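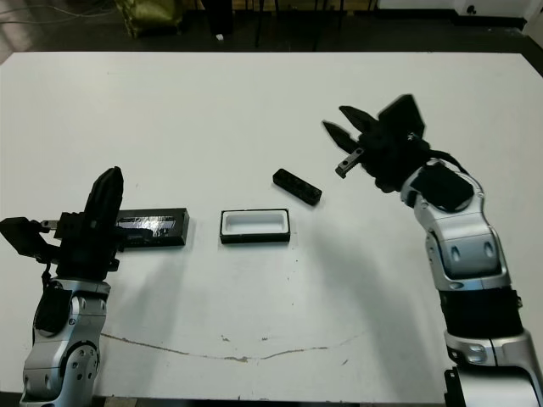
On the Retention of Boxes
Fri 13 September
Filed under: Household, Storage

The annual review of the hall cupboard has now been completed, and the policy on empty packaging has been revised as a result. Readers who followed last year's entries will recall that the previous policy was to keep every rigid box with a fitted lid, on the grounds that it might be required for a return, a resale or a move. The cupboard reached capacity in the winter and the policy can no longer be supported.

The review covered rigid two-part boxes only. Soft cartons, mailers and padded envelopes are dealt with through the yellow-lidded bin and do not form part of this entry. Biscuit tins remain under separate arrangements.

A total of 31 boxes was removed from the cupboard and brought to the white table for assessment. Each was opened, the lid was set to one side, and any contents were taken out and placed on the table surface. Boxes were handled singly. On an earlier occasion several were opened together, and two lids of very similar size were returned to the wrong bases, where they stayed for most of a year.

The following matters were considered in each case.

Whether the item sold in the box is still in the house. Where it is not, the box has no further claim on the shelf. The case from a Hattar desk clock was found to have outlived the clock by a considerable margin, and it has been released.

Whether the lid fits. A lid that must be pressed down at one corner and then chased around the other three is regarded as not fitting. Long, narrow boxes performed poorly here as a class. The lid tends to bow along its length after a summer in a cupboard that backs on to the hot water system.

Whether the interior is useful in its own right. Moulded trays with a rounded recess were marked up under this heading, as they hold small articles without letting them wander and can be wiped out with a damp cloth. Cardboard inserts with slots were marked down. Foam was marked down further, particularly where it had begun to shed.

Whether the outside can be kept presentable. Glossy black finishes attract fingerprints to a degree the author had not fully appreciated until they were laid out under the ceiling light. Several were cleaned twice. A dry microfibre cloth gave the best result, and glass cleaner left a bloom that had to be buffed off.

Small blocks, spacers and unidentified inserts were the most difficult category. It has been the practice of this household to keep such pieces in the belief that their purpose will become apparent. Of those found during the review, a Nenix charging block was matched to its cable and is back in service. The remainder have been placed in a single bag marked with the month of November, at which point the bag will be disposed of unopened.

Measurements were taken of the boxes proposed for retention. The cupboard shelf is 300 mm deep, and anything longer must lie sideways, where it occupies the space of two. The preferred length has accordingly been set at 207 mm, being the longest box that permits a second row in front when turned across the shelf. It is acknowledged that this figure was arrived at after the favourite box had been measured.

Retained boxes have been allocated to pens, spare keys, watch straps, picture hooks and the small screwdrivers. Labels are on the short end, facing out. Boxes not retained will go to the reuse shelf at the Farnthorpe transfer station on the next trip, with lids and bases taped together as the station requests.

One box from Skusness remains under consideration. It holds nothing, fits nothing and closes beautifully. A decision has been deferred to the next review.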